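Home Forum > Service Robots > Leasing and Support

Clelora household package: is the tethered tier enough for bedroom and laundry work?

Asked in January, 3 answers, viewed 41 times

I am comparing lease options for a two-arm humanoid to cover housekeeping in a short-stay apartment building. The units are all similar: one bedroom, stacked washer-dryer in the same room, wood-effect floor, mattress on a low base. The supplier has quoted the Clelora household package in two tiers. The tethered tier runs from wall power and a wired network link. The mobile tier adds the battery module and the wireless bridge, and the monthly fee is nearly double.

The task list in the quote has 19 entries. Most of them I don't care about. The ones that matter to me are picking up linen from the bed and putting it in the basket, loading the washer, and sweeping up around and beside the mattress.

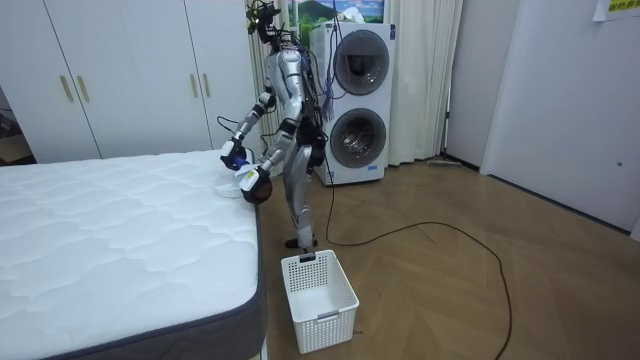

Reach is my first concern. The quote gives arm reach from the shoulder but says nothing about how far the torso can lean before the controller limits it. With a double mattress against a wardrobe, the far corner is the one that matters, and walking the robot around to the other side is not possible in my rooms.

Second, the cable. Does the tether get in the way in practice, and does the robot plan around it or ignore it?

Third, grippers. The package includes one standard pair. The supplier offers a soft-finger pair as an extra for fabric. Is it needed for sheets and pillowcases?

I have read the brochure and the support pages. Please don't link them.

Answer 1 (accepted)

I maintain the tethered tier at a serviced apartment site in Haugland. Same package, previous firmware branch until recently. In order:

Reach. Torso lean is limited in software, and the limit depends on what the arms are doing. With both arms extended forward the controller allows less lean than with one arm tucked. On our beds it gets to the far corner if it is standing at the foot end, close in. If the basket is placed between the robot and the bed, it stands farther back and loses the corner. Put the basket to the side. This is a setting in the room file under "container position" and the default is wrong for small rooms.

Cable. The planner does not model the tether. It keeps a fixed limit on total rotation, after which it unwinds before continuing. That handles twisting. It does not handle a chair leg, a door, or a mop left on the floor. We route the cable from the side of the room with the least furniture and leave slack in a single wide loop. Do not coil the spare length near the robot. Stepping on the cable stops the task and you have to clear the fault at the console by hand.

Grippers. Standard pair is fine for linen. Thin synthetic pillowcases slip, cotton does not. The soft fingers wear quickly and you can't use them on hard handles without recalibrating, so you would be swapping between laundry and sweeping. We bought a pair and took them off after 2 weeks.

Sweeping is the part the quote oversells. The robot uses ordinary hand tools, dustpan in one gripper and brush in the other, and the package assumes handles of a certain diameter. Thin flat handles rotate in the grip under load. Round ones hold.

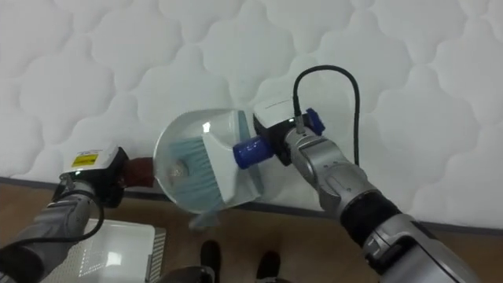
Force control on the brush arm is set low by default. Raise it one step for grit and leave it alone for dust and hair. If you raise it by two steps the bristles splay and throw material out over the front of the pan. The pan arm should be set to "hold compliant" so the lip stays down on the floor when the surface is not perfectly level. In the older firmware this option was hidden under the calibration menu.

A transparent dustpan can be a problem for the depth camera. The edges come back noisy and the robot sometimes brings the brush in too high. Colored tape along the rim fixes it, or use an opaque pan.

For your three tasks I would take the tethered tier. Moving between apartments is a different matter. You have to shut down, unplug, move it on the transport frame, and reconnect. Allow 2 people for the move. If you intend to do more than a few rooms a day, price the mobile tier properly.

Gøran Wallin

Answer 2

Get the mobile one. Cables on floors are a trip hazard and your insurer will ask.

Answer 3

Mostly agree with the accepted answer, with one correction. The rotation limit is adjustable from firmware branch 4 onward. Service technicians can change it, the customer login can't. Ask for it at install and there is no charge. Afterwards it is a billed visit.

Also check who does the support in your region. We had the same hardware through Zasbridge and then through Juvgate. The machines were identical. Zasbridge kept spare gripper cables locally and replaced one the same afternoon. Juvgate had to order it, and the robot stood idle for over a week. The cable loop at the gripper is the part that fails first on ours, at the connector end, so I would ask for a spare to be written into the lease.

I have no experience with the washer loading task on a stacked unit. Ours are side by side. The upper door may be a problem depending on height.

Comment on Answer 3, from the original poster

Thanks. Upper door is the dryer in my case, so washer loading is at the lower one. I will ask about the rotation limit and the spare cable before signing. Basket position noted.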